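Rosto Community Toy and Play Library
Second progress report to the Relloso Fund
Mar 9, 2025

What the grant is for

The Relloso Fund agreed to support the toy library in Rosto for two years, with a smaller lending point in Zernby. The money covers the rent on the Rosto room, one part-time post, replacement stock and the cost of the van hire for Zernby. This report covers the period from September to the end of last month. The accounts are attached separately.

Membership and lending

We had 680 loans in the period, against a target of 500. Most of these were from Rosto. The busiest weeks were the ones just before and just after the school holidays, when families tend to borrow the larger items and keep them for the full three weeks.

There are now 58 member families in Zernby. We had hoped to have more by this stage. The session there clashes with a baby clinic at the health centre, which we did not know when we booked the hall. We have asked for a different slot and expect to move in the spring. The hall has no storage, so everything still goes back in the van at the end of each session, and this limits what we can take.

Late returns have gone down. We stopped charging fines at the start of the period and now send a text message two days before an item is due. A few families who had stayed away because they owed money have come back.

Premises

The damp in the back store at Rosto was treated by the landlord in the autumn. We lost two shelves of board games and some dressing-up clothes before the work was done. The games have been replaced from the stock budget, the clothes have not. The landlord has agreed to look at the guttering, which is the likely cause, but has given no date.

The front door is still too heavy for anyone with a pushchair. A quote for an automatic opener came in higher than we can afford this year, so for now we wedge the door open during sessions and put up with the cold.

Catalogue and stock

All items now have a number and a card. There are 1000 items on the list, including those out for repair. The old paper ledger was closed in the autumn and the catalogue is kept on the office computer, with a copy made each week. Jigsaws took the longest - every one had to be made up to check for missing pieces.

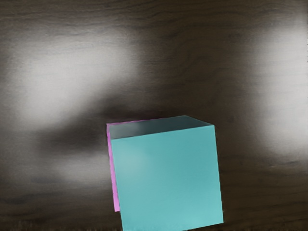 We changed supplier for part of the stock. Dogar now provides the storage crates and the cloth bags, and the delivery times have been good. The bags are easier to wash than the plastic wallets we had before and take up less room on the shelf. Puzzles and small parts go out in bags, and anything with more than one section goes in a crate with a contents list taped inside the lid.

Repairs are behind. Most of the backlog is ride-on toys that need new wheels, and the wheels are hard to get for the older models. We will strip the worst ones for parts and take them off the catalogue.

Spending

Rent and wages are in line with the budget. Stock is slightly over, because of the damp, and van hire is under, as two Zernby sessions were called off for snow. We would like to move the underspend on the van across to stock and ask for your agreement to this.

Next six months

The main job is settling the new time and place in Zernby. We also plan to open in Rosto on one extra morning a fortnight for childminders, who have asked for a quieter session and a longer loan period. The part-time post is funded until the end of the grant, and we will write to you separately about what happens after that.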